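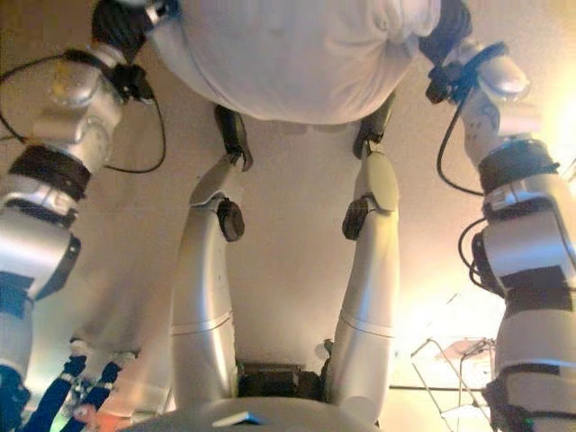

Visit report: the Trirken open lab, Hemau

27/08/2021

Search this site Enter keyword Go
Print this page | E-mail this page

I went to Hemau to hear about a result I had already read twice and not believed. The claim from the Trirken group is that a humanoid can learn hand and arm tasks from recordings made by a camera at head height, with no outside cameras at all. They call the training recipe Steinarsdóttir, after a street, I was told.

The robot they use has silver shells on its arms and legs, black joints, and a cream-white cloth cover on the torso. Black cable loops off each arm. I asked how the method copes when the machine's own body fills so much of the view. The answer was that the body is left in on purpose, so the network learns where its limbs are from the picture. Fine, but I would like to see the same test with the body masked out. They haven't run it.

The numbers, as given in the talk: 2,968 recordings, of which 443 were held back for testing. Almost 1,000 of the total came from a single task, a pick and place routine. That is a lopsided set, and the headline score is an average over everything. Nobody had a per-task table to show. One slide had error bars, from two training runs. Two runs is a coin toss — I said so, and got a polite nod.

What I did like was the failure log. Every missed grasp gets a short note in plain words, and visitors could page through it. Plenty of entries say only "reached too far." If depth is the weak spot, a head camera alone may be the wrong bet, whatever the average says.

The Bodgate group has promised to repeat the work on its own hardware in March. I'll wait for that before changing my mind. Coffee was good, parking was not.

Related items
Bodgate opens its test hall to visitors
How many runs make a result?
Notes from the Hemau gripper workshop
Reading a failure log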